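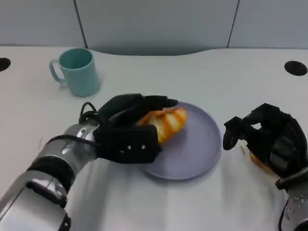

The Consumer Price Working Group met at the Wistthorpe office at 9:30 a.m. to review the August collection for the regional price index and to settle open questions on rent, motor fuel and household goods. A quorum was present. The minutes of the previous meeting were approved with one correction to the heading of the rent table. Before the first item, the group confirmed that the written specifications for household goods stand as drafted, down to plain tableware such as a teal mug with a side handle and a round plate with a raised rim, and that collectors may not swap in a patterned or boxed set without a note on the return.

1. Collection results

The secretariat reported 1342 usable price quotes for August. Most missing quotes were in clothing, where summer stock had been cleared before fall stock was on the shelf. Missing clothing prices were carried forward for one month only. If they are still missing in the next round, they will be imputed from the class average.

Returns from Purnina arrived after the cutoff but before the index was calculated. They were accepted. The group noted that late returns have now been accepted in consecutive rounds and asked the secretariat to restate the deadline in writing to the Purnina field office.

2. Rent

The rent sample stands at 756 dwellings. The group discussed whether leases renewed during the month should enter the index at the new rate at once or be phased in. It was agreed that the new rate enters in the month it takes effect. Phasing would hold down the measured increase in the summer months, when most leases turn over, and push it into the fall.

A member asked whether parking fees billed with the rent are treated as rent. They are, if the tenant cannot decline them. Optional parking stays under transport. The manual is unclear on the point and will be amended.

3. Motor fuel

Fuel was again the largest upward contribution to the monthly change. Ondidgate stations are currently priced once a month, in the second week. The group reviewed a proposal to price weekly and use the simple average. Supporting members pointed to the size of the price swings within the month. Others were concerned that a change in method partway through the year would leave a break in the series. The proposal was adopted for January, with both methods to be run side by side until then. Only the current method will be published during the overlap.

4. Household goods 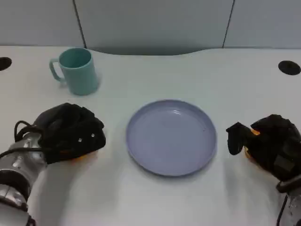
Tableware class: mug and plate.

The class showed a small decline, due mainly to promotions on small appliances. Under the present rules, a sale price counts if it is open to all shoppers and the item is in stock. Prices that require a membership card are left out. The group considered a request to include card prices where the card is free. No decision was reached. The secretariat will prepare a short paper showing the effect on the food and household classes separately.

Quality adjustment for washing machines was deferred.

5. Contract for data entry

Arumugam submitted a revised quote for keying paper returns. The fee includes a ceiling of 2000 returns per quarter, with a separate charge for anything over that. The group considered the ceiling adequate. The contract was approved subject to an accuracy clause, the wording of which was left to the secretariat. Eligible errors will be corrected at the contractor's expense.

6. Weights

Expenditure weights will be updated in January from the latest household survey. The response rate was 80 percent, which meets the standard set in the manual. Preliminary weights show a higher share for rent and utilities and a lower share for clothing. Members are to send written comments before the next meeting. The weights remain restricted until release.

7. Actions

Secretariat: written notice of the deadline to Purnina; amendment to the manual on parking fees; paper on card prices; accuracy clause for Arumugam.
Ondidgate field office: begin weekly fuel pricing alongside the monthly round.
All members: comments on the preliminary weights.

There was no other business. The meeting closed at 11:45 a.m.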